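Dalby Rebuilds Its Website for Phones, and Customers Stay a Little Longer

Dalby, the mail-order kitchen and bath supplier in Skusimham, switched over to a new website in October after a summer of work with the design studio Folter. The old site had been a faithful friend to the company for a good many years, but it was drawn up in the days when most people shopped from a desk, and on a phone it had become a bit of a chore.

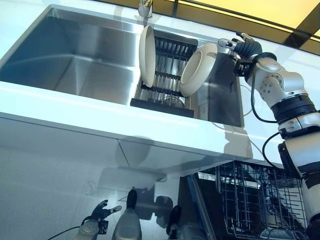
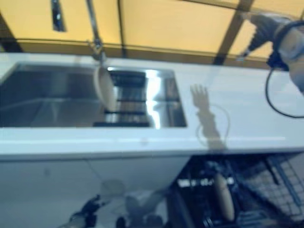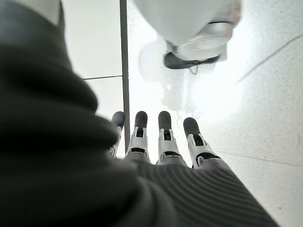
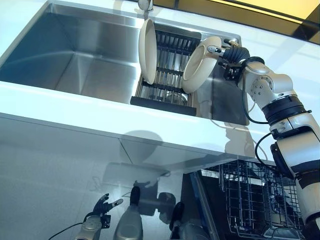
What has changed

The first thing regular customers will notice is that the pages now fit the screen they are being read on. There is no more pinching and dragging to find the price of a drain strainer, and the buttons have grown large enough for an ordinary thumb. The search box, which used to hide at the bottom of a long menu, now sits at the top of every page and stays there as you scroll.

Yvette Lévesque, who looks after online sales at Dalby, has been asking for something like this for longer than she cares to say. She spent a good part of the spring reading through messages from shoppers, and the same complaint kept coming back in different words: people found what they wanted on the phone during a lunch break, gave up at the checkout, and meant to finish at home on the computer. Plenty of them never did.

"I had one lovely lady who phoned us every single time," Lévesque said. "She'd have the page open in her hand and she'd read me the item number off it, and I'd type the order in for her. I enjoyed our chats very much, but that's a lot of trouble to go to for a box of washers!"

The checkout has been cut from five pages down to 2, and shoppers can now pay without opening an account. Those who already had one will find their old orders and addresses where they left them, although everyone was asked to choose a new password the first time they signed in, and that did cause a busy morning or so on the phones.

A slimmer catalog

Moving the catalog turned out to be the bigger job. Dalby had 4000 product pages on the old site, and when Folter's people sat down with the staff to go through them, they found that 800 were for items the company had stopped carrying, some of them so long ago that the warehouse crew had to ask one another what they were. Those pages have been taken down, and anyone who follows an old link to one of them is sent to the nearest thing still in stock.

Photos were the other sticking point. Many had been loaded at full size and never touched again, so a single page could keep a phone busy for quite a while on a weak signal, and signals are nothing to brag about in the hills outside Skusimham. Folter shrank the lot of them and set the site up so that pictures further down the page wait their turn to load. Lévesque tests this herself from her sister's porch, where she says she can get one bar if she stands by the railing.

The company also moved its ordering system to Naidoo, a stock and shipping service, so that the number shown beside each product matches what is really on the shelf. Under the old arrangement the count was updated overnight, and now and then a customer would buy the last of something that had already gone out the door that morning. The new count refreshes every 20 minutes.

What comes next

There are still some loose ends. The gift card page is not back yet, the size guide for faucet fittings is being rewritten in plainer words, and a handful of customers have written in to say they miss the old green color. Lévesque has a soft spot for the green too, and says it may return in the page footer once everything else is settled.

Shoppers who would still like to order by telephone are as welcome as ever to do so, and the number is printed at the top of each page. The paper catalog will go on being mailed out as before to everyone on the list.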